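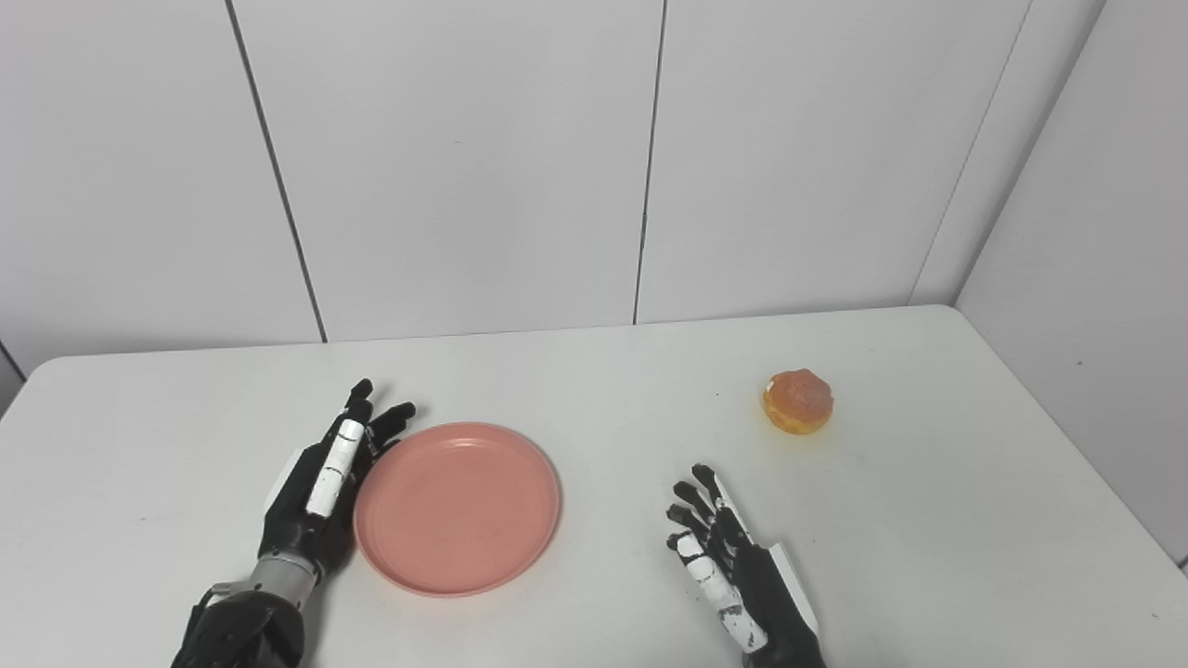 Figure 1. Table station at the open day. Two hands, one plate, one pastry.

4.2 Open-day trials

The second set of trials was run in public, at the open day held at the Londow site on 17/03/2024. The laboratory trials in Section 4.1 used fixed object positions and trained operators. At the open day the object positions were set by visitors and the system was given no time to adjust between runs. The hardware was the same in both cases: two Vavico hands with the wrist and forearm units described in Section 3, mounted at a white table in a paneled booth.

The task was to transfer a single food item to a plate. Figure 1 shows the station with the plate near the left hand and the item, a round glazed pastry, on the far side of the right hand. The choice of hand was left to the controller. A transfer was scored as complete if the item came to rest fully inside the rim of the plate and neither the item nor the plate had left the table. Contact between the hands was recorded but did not end the run.

Glazed items were included at the request of the Kyei group, whose earlier grasp data covered only dry goods. A sticky surface affects the release phase more than the grasp phase, and the release timing used in the laboratory had been tuned on bread rolls. We kept that timing unchanged so that the two sets of trials could be compared.

A total of 88 runs were started. Of these, 70 were scored as complete. Most of the remaining runs failed at release, when the item stayed attached to one finger and was dragged over the rim. The others were stopped by the operator after a visitor leaned across the table and blocked the head camera. Stopped runs are counted as failures here, which makes the reported rate lower than it would be under the rules of Section 4.1.

The fingertips were wiped after each run with a damp cloth and dried. On two occasions this step was skipped in error. Both runs were kept in the data and are marked in the log. The tabletop was wiped less often, and residue from earlier items was sometimes present at the start of a run. We did not find a clear effect of this residue on the position estimate, but the number of affected runs is small.

Attendance at the door was 1,085, and only a small share of visitors placed an object. Placements were clustered near the front of the table, within easy reach of the rope line, so the far corners are poorly covered. The repeat session planned for July at the Filtetti hall will use a rotating table to spread the placements more evenly.

4.3 Release timing

To examine the release failures, the finger joint logs were aligned at the moment of the open command.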